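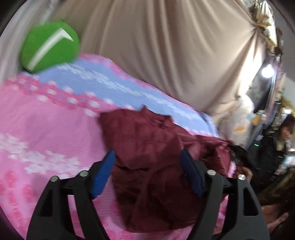
Can I par-bake a lattice-top cherry pie the day before and finish it in the morning?

Par-bake the bottom crust only. A lattice that has been half baked and chilled over raw filling goes soft and stays soft. Cook the filling separately, refrigerate it, and assemble in the morning.

Toraseck
Sep 6, 2021
Agree on the crust, but chill the filling uncovered for the first hour. Condensation under plastic wrap thins the top layer. I use 84 g of sugar and 2 tablespoons of tapioca starch for a 7-inch pie.

cimurach_bakes
84 g is low for sour cherries. Canned or fresh?

Toraseck
Frozen, thawed and drained. The drained juice is reduced by half and goes back in.

Gindirside
I disagree with the first reply. I assemble the whole pie raw, freeze it solid, and bake from frozen on a preheated steel. The bottom browns fine and there is no morning work except the oven. I have done it this way since March.

cimurach_bakes
What pan? Glass straight from the freezer onto hot steel is a good way to lose a pie and a pan.

Gindirside
Aluminum. I would not do it with glass or ceramic.

Bråten
Baking from frozen works, but the lattice colors long before the center bubbles. Tent with foil once it is light brown. Tapioca has to reach a full bubble in the middle or it stays cloudy and loose.

Toraseck
Same here. My assembled pie weighs 1075 g and the center is always last. I still prefer cooking the filling first, as I can check the set before it goes in the shell.

Gindirside
Fair point on the set. I'm keeping the freezer method.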